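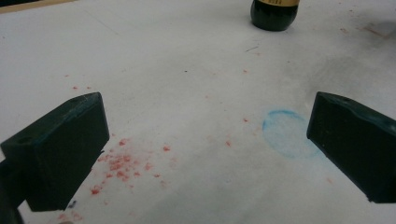 Kitchen notes for July: sauces, lids and the white table

The shared cupboard at Clistuldale has been sorted, and there is now one shelf for bottled sauces and one for oils. Beatriz Meireles did the labelling. If you bring in a bottle of your own, put your name on the base or the back so the front label can still be read.

Please close flip-top lids before a bottle goes back on the shelf. An orange cap looks shut from a distance when it isn't, and a bottle that tips over in the cupboard makes a mess of everything on the shelf below. Wipe the spout with a damp cloth first. Dried sauce builds up under the hinge and after a while the lid won't click down.
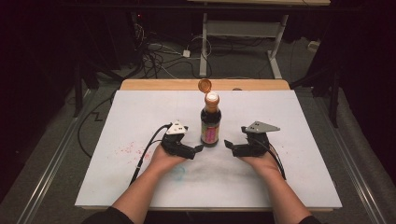
Cleaning the table

The white top shows every mark, so wipe it at the end of your turn. Warm water and a drop of dish soap will do for most things. For pink or red specks, lay a wet cloth over the spot for 2 minutes, then wipe toward you. Please don't use the scouring pads, as they dull the surface and colour gets into the scratches.

Soy sauce is the one we go through fastest. The dark kind with the yellow and red label is fine for dipping and for greens, and a little goes a long way in a stir-fry. 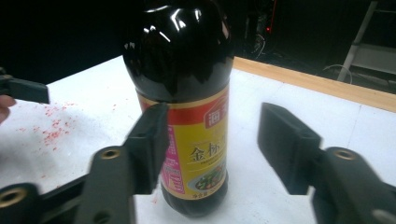
Anyone cooking for the Nandden lunch should check the level in the bottle the evening before and write it on the shopping list if it's low. We're allowing 100 mL for the noodles and 67 mL for the marinade. Leave your receipts in the envelope inside the cupboard door and Beatriz will pay you back by the end of the month.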